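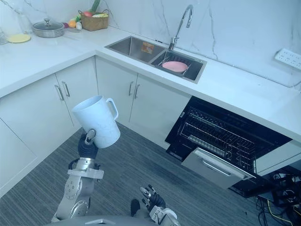
# Trirnholm Everyday Set: pitcher, shallow bowl, plate

Sold by Sosunano Kitchen Supply. Page revised Jun 13, 2022.

Trirnholm calls this set "the last tableware you'll ever buy." We've been selling kitchen goods long enough to leave that sentence on the box where we found it. It's a white plastic pitcher, a shallow pink bowl and a pink plate, sold separately or together, and we carry it because rental kitchens and staff break rooms keep asking for something plain that can be reordered.

If you're furnishing a dining room for guests you want to impress, look elsewhere on the site. You can probably do better for the money.

## The pitcher

White plastic, one loop handle, open top. Capacity is 2 liters to the brim, and no sane person carries a pitcher full to the brim, so plan on less. The maker's leaflet describes the handle as "ergonomic." It's a loop. Your fingers go through it. Conall Duggan in our warehouse has large hands and manages, which is as far as we'd go.

There's no lid. The catalog sheet from April mentioned a lid "coming soon" and the newer sheet doesn't mention one at all. We wouldn't wait for it. If you keep iced tea in the fridge next to onions, buy the Brennan jug with the screw top and accept that it's uglier.

The leaflet claims "drip-free pouring." We don't repeat that claim. Pour slowly and it behaves. Tip it fast and you'll want a cloth.

- Color: white only
- Capacity: 2 liters
- Lid: none
- Price: $14

## The shallow bowl

Matte dusty pink, smooth, no pattern, wide for its depth. It suits pasta, salad, rice with something on top. It's a poor choice for soup if you have to cross a room with it, and a worse one for cereal if you like a lot of milk. Trirnholm's copy says it "replaces every bowl you own." Ours says it replaces one of them.

The shape makes it easy to grab by the rim, and that's how most people will pick it up when clearing a table. Fine when it's empty. With food in it, use both hands.

On the matte finish: we were doubtful, and partly still are. Matte surfaces can pick up gray marks from knives and forks, and the leaflet's answer to this is the phrase "develops character." Aoife Daly, who handles our returns, has a shorter phrase for it. If metal marks bother you, order one bowl, eat out of it for a while, and then decide on the other eleven.

- Color: pink
- Price: $20 for a pair, not sold singly except as a trial piece (email us)

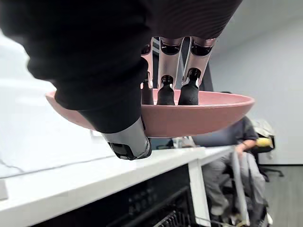 ## The plate

Same color family as the bowl. We say "family" on purpose, as Trirnholm doesn't promise that batches will match, and if you're reordering to fill out an older stack you should expect a small shift. We can't match shades for you from a phone photo, though people do send them.

It stands up in a drain rack or lies flat in one. Stack height is sensible. We have nothing against the plate and not much to say for it either. It's a plate.

## Dishwasher: what the maker says and what we'd do

Trirnholm lists all three pieces as dishwasher safe and gives no temperature, which we find a little too relaxed. We asked. The reply said "normal household use," and we asked again, and that's where it sits.

Until they give a number, our own advice goes like this:

1. Pitcher on the top rack, upside down, away from the heating element. It's plastic.
2. Bowls tilted so they drain. A wide, shallow bowl laid too flat will hold a puddle.
3. Plates in the ordinary slots. Leave a gap if you can spare it.
4. Skip the 45-minute express cycle for anything that has had tomato sauce in it. We've seen that cycle praised in reviews. We don't know what those people were eating.

Hand washing is quicker for the pitcher anyway, provided you own a bottle brush or a small fist.

## Questions we get

**Is it microwave safe?**
The leaflet says the bowl and plate are. It doesn't mention the pitcher, so treat the pitcher as a no.

**Does the pitcher hold its smell?**
Coffee, yes, if you leave it overnight. Water, no. Floarea Coman, who buys for a guesthouse and has ordered from us more than once, keeps one pitcher for water and a second for everything else. We'd be happier if we could say that was unnecessary.

**Can I put boiling water in the pitcher?**
Please don't.

**Is the Dusent set the same thing with a different sticker?**
We've been asked this a lot and we don't have a firm answer. The bowls look alike to us. The Dusent pitcher has a different spout. Dusent also costs more, and we haven't found the reason for it.

**Will you have other colors?**
Trirnholm says yes. See the lid.

## Ordering and returns

Bowls ship in pairs, plates and pitchers one at a time. Unused pieces can come back within 14 days in the original packing. Breakages in transit are ours to replace, but we do need a photo of the box as well as the piece, because the carrier asks for both.

For larger kitchens, write to Sorcha Nic Aodha on the trade desk before you order. She'll tell you what is really in stock, and the counter on this page has been wrong before.

| Piece | Color | Sold as | Dishwasher | Microwave |
|---|---|---|---|---|
| Pitcher | White | Single | Top rack, our advice | No |
| Shallow bowl | Pink | Pair | Yes, per maker | Yes, per maker |
| Plate | Pink | Single | Yes, per maker | Yes, per maker |

Plate prices are on request until the new list arrives. Corrections to this page go to Brendan Madigan.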